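Keeping a parenting time log when exchanges keep getting missed — what format holds up?

Posted in: Custody and Parenting Plans

prarkgate_dad

We have a final order with a standard every-other-weekend schedule plus a midweek dinner. Exchanges are at 6 p.m. at the other parent's house. Since March I have been turned away at the door or had the visit canceled by text within an hour of pickup more times than not. The reasons vary (child is tired, child has a cold, child "doesn't feel like it").

I am not asking whether this is a violation. My lawyer says it is and we are likely going to file a motion to enforce. What I want to know is how to keep the record. Right now I have texts, some notes on my phone, and a paper calendar. I tried the Lirkix app, but the other parent won't join and the order doesn't require it. Does a one-sided log have any value? Should it be a spreadsheet, a notebook, or something else? And do I log the visits that went fine?

moschos_paralegal_ret

Retired paralegal, family law, one state only, so check your local rules.

A one-sided log is usable. In most courts the log itself is treated as your notes. You testify from memory, and the log is there to refresh it or, if the judge allows, to come in as a summary. The texts are the evidence. The log is the index to them. Build it with that in mind.

One row per scheduled exchange, in date order. Columns I used for clients:

Date and time the order required
Section of the order that applies
Time you arrived
What happened, in one sentence
Exhibit reference (text, email, receipt)
Makeup time offered, yes or no
Makeup time received, yes or no

Yes, log the visits that went fine. A log that contains only failures looks like it was put together for the hearing, and the other side's lawyer will ask how many exchanges were left out. If every scheduled exchange in the past 365 days has a row, that question goes away.

Write the entry the same evening. Do not go back and improve old entries. If you find an error, add a dated correction under it and leave the original alone.

Leave out opinions about motive. "She said he was tired" is fine if she said it. "She is turning him against me" is a conclusion, and it belongs in your lawyer's argument, if anywhere. The same goes for diagnoses.

Also show up. If the cancellation comes by text an hour before, reply in writing that you are available as ordered and ask for the makeup date. Ask your lawyer whether to drive there anyway. Mine usually said yes, unless there was a protective order or a history of confrontation at the door.
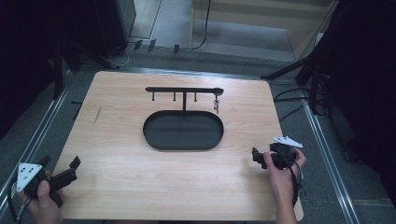
Key on the rack, tray in front.

On format: a spreadsheet sorts and prints cleanly, but it is easy to edit and the other side may point that out. A bound notebook is harder to alter and harder to search. I had clients keep the notebook as the original and type the summary from it. Bring 2 copies of the summary to your lawyer, and keep the notebook where it won't get lost.

For texts, export the whole thread. Screenshots that begin in the middle of a conversation get challenged. Each page should show the contact name or number, the date and the time.

revemine

just record them at the door, thats what I did. judge didn't really want to hear it but my lawyer said it helped with settlement. also my filing and service came to 500 total so budget for that

moschos_paralegal_ret

Adding to the above: check the recording law before you do that. Some states require consent from everyone in the conversation, and the penalty can be criminal. Even where it is legal, recording in front of the child tends to go over badly with judges and guardians ad litem.

prarkgate_dad

Thanks. I'll start the notebook tonight and rebuild the earlier dates from the text thread. Should the rebuilt entries be marked somehow?

moschos_paralegal_ret

Yes. Put them on their own pages, headed "reconstructed from messages" with the date you wrote them. Start the same-day entries on a fresh page after that.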